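麦茶の季節の、お盆とコップの支度のしかた

八月になると、わが家の台所はとにかくコップが足りなくなります。子どもが帰ってきては一杯、庭から戻っては一杯、誰かが遊びに来ればまた一杯。そのたびに食器棚を開け閉めして、気がつくと流しに山ができている、という毎日を何年も続けていました。いまは昼前にお盆へまとめて並べておいて、飲みたい人が自分で注ぐやり方に落ち着いています。大した工夫ではないのですが、遊びに来た友人に聞かれることが多いので、手順を書いておきますね。

用意するもの
・縁が少し立ち上がった長方形のお盆
・プラスチックのコップ(色はばらばらのほうが便利です)
・ピッチャー
・乾いたふきん 二枚

一、お盆を拭いて、置き場所を決める
まずお盆の表と裏を拭きます。裏が濡れていると、テーブルの上でつうっと滑って、なかなか怖い思いをします。置く向きは、うちでは縦長です。奥に向かって細長く置くと、両脇にピッチャーやおやつの皿を置く余裕ができて、小さいテーブルでも窮屈になりません。

二、コップを確かめる
並べる前に、一つずつ明るいほうへ向けて内側をのぞいてください。透明や半透明のコップは、トマトジュースやしそジュースの色がうっすら残りやすいのです。見つけたらお盆には載せず、ぬるま湯に重曹を小さじ一杯溶かしたものに20分ほど浸けて、やわらかいスポンジで洗います。研磨剤の入ったスポンジは細かい傷がついて、かえって色が入りやすくなるので、私は使いません。

三、奥から並べる
コップは奥の列から手前へと置いていきます。手前から置くと、奥に手を伸ばしたときに袖で倒してしまうんです(何度もやりました)。色つきのものは奥と真ん中に、透明なものは手前に。お客さまには透明のコップを出すことが多いので、すぐ取れるところにあると助かります。

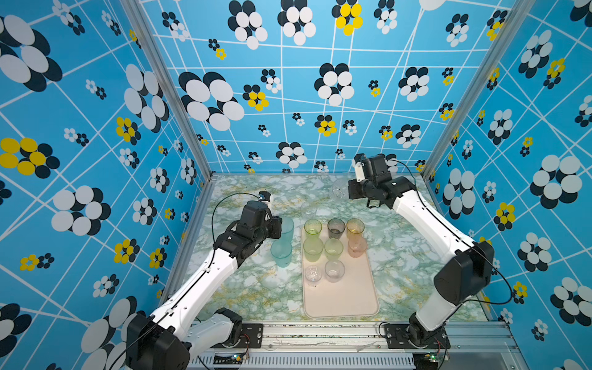 それから、お盆はぎっしり埋めてしまわず、手前の隅を少し空けておくのがおすすめです。コップを抜き取るときに指が入りますし、注ぐあいだ、ちょっと置いておく場所にもなります。載りきらないコップは無理に詰め込まず、お盆の脇に置いておけば十分です。背の低いものを手前、高いものをその後ろにすると、どちらも取りやすくなります。

四、色を決めてもらう
色がばらばらだと便利、と書いたのはここです。朝のうちに「今日はどれにする?」と聞いて、一日同じ色を使ってもらいます。うちの下の子は橙色が大好きで、これだけは毎朝早い者勝ちになります。同じ色が重なったときは、持ち手代わりに輪ゴムを一本かけておくと見分けがつきますよ。洗いものは目に見えて減りました。

五、ピッチャーを置く
ピッチャーはお盆には載せず、テーブルの奥に置きます。お盆に載せると重くなって、いざ運ぶときに大変です。量は1000ミリリットルくらい入るものに、いっぱいまでは入れないこと。小さい子が自分で注ぐ日は500ミリリットルまでにしておくと、片手がふらついてもこぼす量が知れています。

六、片づけ
夕方、使ったコップをお盆ごと流しへ運びます。洗ったら伏せたままにせず、水が切れたところで口を上に向け、ふきんで縁をぐるりと拭いてから風を通します。伏せて重ねておくと、夏場はどうしても匂いがこもります。お盆も立てかけて乾かしてくださいね。

以前、隣に住んでいたチャニダさんに、ふきんを一枚お盆に敷くと滑らないと教わりました。運ぶ距離が長いおうちなら、ぜひ試してみてください。うちは台所から三歩なので、敷かずにそのまま運んでいます。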